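2021-04-05

Back from the open day at Plerkton, feet sore, pockets full of pens. I had pictured a hall with a stage and a fog machine. What Plerkton has is a converted house on the Cikcombe road, and visitors were sent upstairs in small batches, like people viewing it to buy.

The thing they wanted us to see was tidying up. The bedroom was the classroom: a person goes round with the gripper in hand, picks up toys, and the robot is supposed to learn the job from the recordings. The woman from Jevico who led our batch said they needed 1,774 pickups before it was any use. I have been demonstrating the same task to my own household for years with poorer results, so I kept quiet.

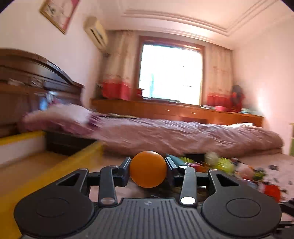

The gripper with the orange ball, bedroom at Plerkton. Plenty left on the floor.

We each got a turn. There's a knack to squeezing gently enough, and I don't have it. A boy ahead of me did very well and had to be asked twice to give it back. He wanted to know if the robot would get an allowance. The Jevico woman said she'd pass that along.

Then downstairs for the talk, 35 minutes on a folding chair. The Sýkora arm stood at the front and waved once, to applause. Somebody asked the price and got a long answer with no number in it.

Coffee was fine. Walked to the bus in the rain. Must pick up the living room tomorrow, by hand.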